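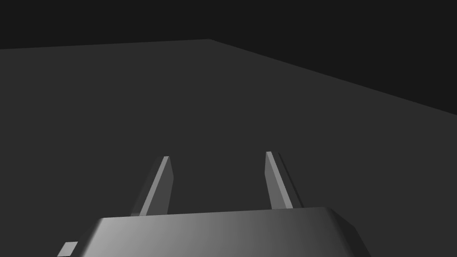 November, 08:40. Surface finishing, Rirkcombe workshop. The second set of sample boards for the Wiststead reading room was inspected this morning by Natsumi Shimada and the undersigned. The reference for the desk tops remains a plain, matte charcoal grey. The Ekinci stain comes close to this reference on oak and falls short of it on ash, where the grain continues to show through after the third coat.

Board A (oak, 2 coats, 40 minutes between coats): accepted for colour. Slight sheen at the left end when viewed towards the window. To be rubbed down with the grey pad and waxed again.

Board B (ash, 3 coats): not accepted. Renji Aoki proposes filling the grain before staining. A trial piece has been cut and labelled B2.

Board C (oak, stain thinned with spirit): colour uneven. The tin had not been stirred to the bottom. Result to be disregarded and the test repeated.

The full tops are to be finished at 760 mm deep. The drawing issued by Ronell still gives the earlier depth, and Santeri Nieminen has been asked to obtain a corrected sheet before any timber is cut. Boards already planed are to stay in stick against the north wall until then.

Consumption of stain was higher than allowed for. One tin is almost finished after three sample boards. The order should be revised before it is placed; Chiharu Noguchi holds the supplier's price list.

14:15. B2 filled and left to harden. The filler dries paler than the tin suggests and will need tinting. Baltasar Retamal recommends adding the pigment to the filler directly, in small amounts, with a note kept of each addition. Agreed.

Sanding belts: change from 100 to 120 grit for the final pass on oak. Job sheet 108 amended accordingly.

Outstanding: repeat of Board C; rub test on Board A once the wax has cured; edge profile still to be confirmed by Wiststead.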